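# 원목 식탁 오일 마감, 다시 할 때 샌딩 어디까지 하시나요?

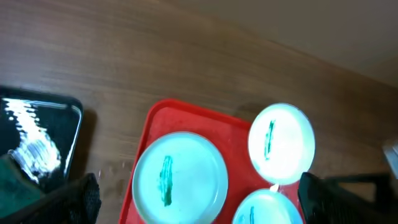
문제의 식탁. 나뭇결을 봐주세요.

**결따라** (글쓴이)

중고로 들인 원목 식탁입니다. 판 사람 말로는 Tullberg라는 작은 공방에서 만든 거라는데 라벨은 없습니다. 수종은 모릅니다. 색은 중간 정도 갈색이고 결은 가로로 쭉 갑니다.

처음 받았을 때부터 오일 마감이라고 들었고, 저는 2년 동안 물걸레질만 했습니다. 요즘 자주 앉는 자리 쪽이 손으로 만지면 까슬합니다. 컵 자국도 두어 군데 생겼는데 빛을 비스듬히 받아야 보이는 정도라 사진에는 안 나옵니다.

하드왁스 오일로 다시 올리려고 합니다. 궁금한 건 세 가지입니다.

1. 기존 오일층을 전부 갈아내야 하는지, 까슬한 부분만 갈아도 되는지
2. 마지막 방수를 몇 방까지 올리는지
3. 겨울에 실내에서 해도 되는지 (12월에 사흘 정도 집을 비울 예정이라 그때 말리려고 합니다)

샌더는 없고 빌릴 수는 있습니다.

---

**대패밥** 

전체 다 하세요. 부분만 갈면 경계가 남습니다. 특히 갈색으로 익은 나무는 갈아낸 자리만 색이 밝아져서 오일 올려도 티가 납니다.

순서는 120 → 180 → 240으로 끝냅니다. 그 이상 올리면 하드왁스 오일은 먹는 양이 줄어서 표면에 뜹니다. 뜬 오일은 며칠이 지나도 끈적합니다.

---

**문간방목수**

저는 반대입니다. 오일 마감의 장점이 부분 보수인데 그걸 왜 다 갈아냅니까. 컵 자국 정도면 240으로 결 방향 손사포 몇 번 하고 오일 얇게 바르면 됩니다. 상판 전체를 120부터 가는 건 깊은 흠집이나 탄 자국이 있을 때나 합니다.

그리고 원목인지 확인부터 하셔야 합니다. 무늬목이면 120 잡고 원형 샌더 돌리다가 바로 뚫립니다. 중고는 판 사람 말만 믿으면 안 됩니다.

---

**결따라** (글쓴이)

원목인지는 어떻게 확인하나요? 공방 제품이라고만 들었습니다.

---

**문간방목수**

마구리를 보세요. 상판 위쪽 결이 옆 끝단까지 그대로 이어져 내려가고 끝단에 나이테 면이 나오면 원목입니다. 끝단에 얇은 띠를 두른 흔적이 있거나 윗면과 결이 안 맞으면 무늬목을 의심하면 됩니다. 밑면도 보세요. 윗면의 옹이나 판 이음 위치가 밑면에도 대응하는지 보면 거의 나옵니다.

사진만으로는 모르겠습니다. 윗면밖에 판단할 게 없어서요.

---

**aino_l**

핀란드에서 가구 수리하는 Aino Lappalainen입니다. 한국어로 쓰는 게 서툴러도 이해해 주세요.

두 분 말씀이 다 맞을 수 있습니다. 저는 먼저 물방울 테스트를 합니다. 상판 여러 곳에 물을 한 방울씩 떨어뜨리고 10분을 기다립니다.

- 물이 맺혀 있으면 오일층이 살아 있습니다. 부분 보수로 갑니다.
- 물이 스며들어 진해지면 오일이 거의 없습니다. 그 구역은 전체를 손봐야 합니다.

구역마다 결과가 다르면 보통 판 한 장 단위로 작업합니다. 판과 판의 이음선에서 멈추면 경계가 덜 보입니다.

---

**대패밥**

판 단위로 끊는 건 이음선이 뚜렷할 때 얘기고, 결이 비슷하게 맞춰진 집성이면 그 선이 오히려 새로 생깁니다. 저는 그렇게 했다가 한 장만 밝아져서 결국 전체를 다시 갈았습니다. 하루 더 걸려도 처음부터 전체가 낫습니다.

---

**문간방목수**

한 장만 밝아진 건 120부터 잡으셔서 그렇습니다. 240으로만 했으면 그만큼 색이 안 벗겨집니다.

---

**대패밥**

180이었습니다. 단정은 하지 마시고요.

---

**느린손**

싸우지들 마시고 오일 종류부터 물어보는 게 먼저 같습니다. 기존 마감이 아마인유 계열인지, 왁스가 섞인 건지, 혹시 우레탄인데 오일이라고 들은 건지에 따라 답이 갈립니다.

우레탄이면 부분 보수는 안 됩니다. 안 보이는 밑면이나 다리 안쪽을 사포로 살짝 밀어보세요. 하얗고 마른 가루가 나오면 도막 마감일 가능성이 크고, 사포가 누렇게 떡지면 오일이나 왁스입니다.

---

**결따라** (글쓴이)

퇴근하고 해봤습니다. 밤 9시라 조명이 좋지는 않은데 결과는 이렇습니다.

- 마구리: 윗면 결이 끝단까지 이어지고 나이테 면이 보입니다. 원목으로 보입니다.
- 밑면 사포: 누렇게 뭉칩니다.
- 물방울: 벽 쪽 두 군데는 10분 뒤에도 맺혀 있고, 앉는 쪽은 스며들어 진해졌습니다.

앉는 쪽만 오일이 빠진 상태인 것 같습니다.

---

**문간방목수**

그러면 앉는 쪽만 240 손사포 하시고 오일 두 번 얇게. 벽 쪽은 마른 패드로 닦고 유지보수용으로 한 번만 바르세요. 상판 전체에 마지막 한 번을 같이 발라주면 광이 맞습니다.

---

**대패밥**

그 조건이면 부분으로 해도 되겠습니다. 다만 240만으로는 까슬한 게 안 잡힐 수 있습니다. 물로 한 번 적셔서 결을 세우고, 완전히 말린 다음에 가세요. 이 과정을 빼면 오일 바른 뒤에 다시 까슬해집니다.

컵 자국은 검은색인가요, 흰색인가요? 검으면 철분 반응이라 사포로는 깊이 들어가야 하고 옥살산을 쓰는 게 빠릅니다.

---

**결따라** (글쓴이)

흰색에 가깝습니다. 검은 자국은 없습니다.

---

**대패밥**

그럼 옥살산은 필요 없습니다.

---

**yolandi.m**

오일 제품은 정하셨나요? 저는 Plekance 하드왁스 무광을 씁니다. 1회차 바르고 15분 뒤에 남는 걸 전부 닦아내고, 다음 날 2회차를 올렸습니다. 무광인데도 처음 며칠은 광이 좀 있습니다. 2주쯤 지나면 가라앉습니다.

Kalinowski 것도 써봤는데 색이 노랗게 올라와서 밝은 나무에는 안 맞았습니다. 갈색 상판이면 상관없을 수도 있겠네요.

---

**느린손**

Kalinowski 노랗다는 건 동의 못 하겠습니다. 저는 오크에 세 번 썼는데 차이를 모르겠던데요. 구형 통이랑 신형 통이 성분이 다르다는 얘기는 있었습니다. 어느 쪽이든 밑면에 손바닥만 하게 시험해 보고 하루 두고 보면 됩니다.

---

**yolandi.m**

제 건 구형이었을 수 있습니다. 물푸레였고요.

---

**결따라** (글쓴이)

둘 다 작은 통으로 사서 밑면에 시험해 보겠습니다. 겨울 실내 작업은 괜찮을까요? 비우는 동안 보일러는 외출로 둘 생각입니다.

---

**aino_l**

외출 모드면 온도가 너무 낮을 수 있습니다. 저는 18도 아래에서는 하지 않습니다. 건조가 느려지고 표면이 며칠 동안 무릅니다. 낮은 온도로라도 난방을 켜두고, 창은 조금 열어두는 편이 좋습니다. 오일은 산소로 굳기 때문에 공기가 움직여야 합니다.

벽에 붙여 두셨던데 작업할 때는 벽에서 떼세요. 벽지에 오일이 묻으면 안 빠집니다.

---

**문간방목수**

닦아낸 천 조심하세요. 이게 이 글에서 제일 중요합니다. 오일 묻은 천을 뭉쳐서 버리면 자연발화합니다. 물에 적셔서 뚜껑 있는 금속통에 넣거나, 밖에 한 장씩 펴서 말린 다음에 버리세요. 집을 비운다고 하셔서 적습니다.

---

**대패밥**

이건 저도 같은 의견입니다. 외출 전에 천이랑 쓴 패드 다 확인하고 나가세요.

---

**결따라** (글쓴이)

몰랐습니다. 베란다에 펴두고 마른 걸 확인한 뒤에 나가겠습니다.

샌더는 안 빌리기로 했습니다. 손사포로 합니다.

---

**쇠못**

지나가다 씁니다. 손사포 하실 거면 받침 블록은 꼭 쓰세요. 손가락으로 누르면 부드러운 결만 파여서 물결이 생깁니다. 코르크 블록이 제일 무난하고, 저는 Jevdale 걸 오래 쓰고 있는데 그냥 나무토막에 펠트 붙여도 됩니다.

결 방향으로만 미시고요. 이음이 엇갈린 자리는 조금 약하게.

---

**결따라** (글쓴이)

중간 보고입니다. 밑면 시험 결과 두 제품 색 차이는 제 눈에는 거의 없었습니다. Plekance가 냄새가 덜해서 그걸로 갑니다.

적셔서 결 세우고 하룻밤 말린 다음 240 손사포까지 끝냈습니다. 앉는 쪽만 색이 조금 밝아졌는데, 1회차를 올리니 벽 쪽과 차이가 많이 줄었습니다. 흰 자국은 하나가 희미하게 남았습니다. 그건 그냥 두려고 합니다.

---

**대패밥**

남은 자국은 2회차에서 더 옅어질 수 있습니다. 안 되면 다음 보수 때 잡으세요.

---

**yolandi.m**

2회차는 1회차보다 훨씬 적게 드세요. 거의 천에 묻은 걸로만 문지르는 느낌입니다.

---

**결따라** (글쓴이)

알겠습니다. 내일 아침에 2회차 바르고, 천 다 마르면 출발합니다. 다녀와서 물방울 테스트 다시 해보고 결과 올리겠습니다.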